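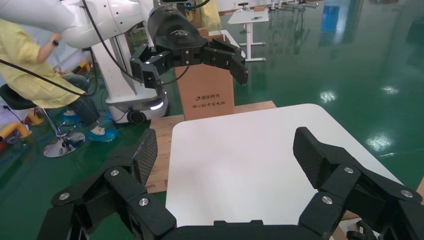 Skovlow - two-armed handover with wrist cameras
Home Project Method Results People Downloads

By Nuria Paredes and Bakari Kirui. Supervised by Jelle Van den Broek.

The question we were given was whether a policy trained on wrist views alone could pass an object from one gripper to the other. The question we ended up answering was smaller, and concerned what each wrist camera can see of the opposite arm.

Method

We recorded 844 demonstrations by teleoperation, with Lakmal Gamage doing most of the driving once it became clear that the two of us were bad at it. Each demonstration was cut into short clips and labelled by hand as "partner visible" or "partner hidden". We set aside 200 demonstrations for testing and trained on the rest. Both policies ran for 3000 steps, a number chosen with great care to finish before the lab closed.

Policy A saw everything. Policy B saw the same clips, but the opposite gripper was painted over in grey. We had expected B to be hopeless.

Results

B was a little worse on the approach and slightly better on the release, which ruined a perfectly good hypothesis. Going back through the failures, we found that A tended to wait for its partner's fingers to look a certain way before letting go. When the angle was unfamiliar it simply kept waiting, sometimes until one of us got bored and pressed stop. B had no such manners.

Fingertip wear is a likely confound. We changed the pads midway through October and did not write down between which demonstrations - a lesson Jelle has now explained to us twice.

What we would do next

Repeat the release test with a third camera fixed above the table, and label the data with 2 people per clip. Our own labels disagreed most on half-hidden fingers, the very case we care about.

Last updated: October
Contact: Nuria Paredes, Skovlow student projects | Back to top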